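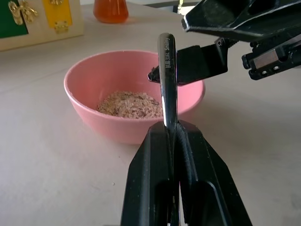 Nosipho Naidoo had promised the board at Rurbridge a budget by 4/18/26, and she had been stuck on the same line since March: grippers, spare, 2 pairs or 6. She took her tea over to the bench, where the arms were busy with breakfast, one of them holding the spoon upright by its black handle beside the pink bowl of oats, the other reaching in so close that she found she was holding her breath.

"Fidedgate wants 100 a finger," said Lerato Mtshali, who had been on the phone with them most of the morning, bless her. "They'll hold the price if we order tonight."

Nosipho thought of the roof, and the van — and then, fondly, of the oats.

"Put down six," she said, and went to find a pen.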